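4.2 The practice bench and the people who keep it

By the time we began our interviews at Brunden, the arm had been part of the working day long enough that most staff had stopped lowering their voices around it. Rundotora, the firm that runs the site, had brought it in to take over the most repetitive part of the job, which was setting out, moving and putting back small objects on a play kitchen so that handling routines could be tested again and again. Before that, two people did the same moves by hand for whole shifts, and they told us (with a good deal of laughter, and some rubbing of wrists) that they did not miss it. The log for our study period holds 3,916 handling attempts, of which 861 were marked by staff as needing a second look.

What they do now is harder to put into a job title. A bench attendant chooses the objects, decides where they start, watches, and writes a line or two whenever something seems off. Plain blocks are still the favourite for a first run of the day. Figure 3 gives the cooktop side of the bench, with a green block down at the gripper and a yellow one standing on the counter between the cooktop and the sink. 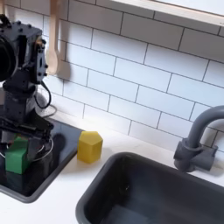 4.3 Watching as skilled work

We had expected people to describe watching as the dull part that was left over, and a few did. Most of the 11 attendants we spoke with saw it differently, and we were glad to be corrected. Kvido Machala, who had done the hand work for years before the change, said he had become fussier -- he used to simply pick a thing up, and now he found himself thinking about where its weight sat and which side a person would reach for first. He worried, though, that newer staff who had never done the moves themselves would have less to go on, and several of his colleagues at the Sarkness site raised the same point without our asking.

The worry came up most often over cookware. A cube offers much the same grip from any side, while a steel pot with a small side handle asks for a bit of judgment about where the fingers should go, and attendants liked to talk through such cases together.

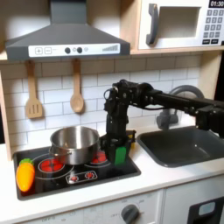

Those conversations were, for us, the warmest part of the fieldwork, and also the part most at risk. Under the old arrangement two people stood side by side and chatted as they worked. With one attendant to a bench, the talk has moved to the handover, which management had planned as a short formality and which staff have quietly stretched. Yu, who drew up the current roster, has since written the longer handover into it, and told us she would rather lose a few attempts a day than have people go home without comparing notes. We return to the matter of pay grades, where there was far less agreement, in Section 5.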